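Rule 14 at Westa: fingers open before you cross the shelf edge. Open, stop, look. Then reach. Patelen wrote it after the soup run, 86 cans on the floor of a store that didnt even exist.

Night shift, 4 a.m. on the sim. The arm came up to the shelf and waited.

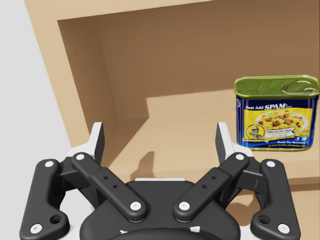
Rule 18 was the one I hated. No grabbing a can by the lid. Log the aproach first – angle, gap, speed. I typed it all in, fast, coffee going cold. Cluno pinged back one word.

Proceed.

I read the gap again. Then I hit the key.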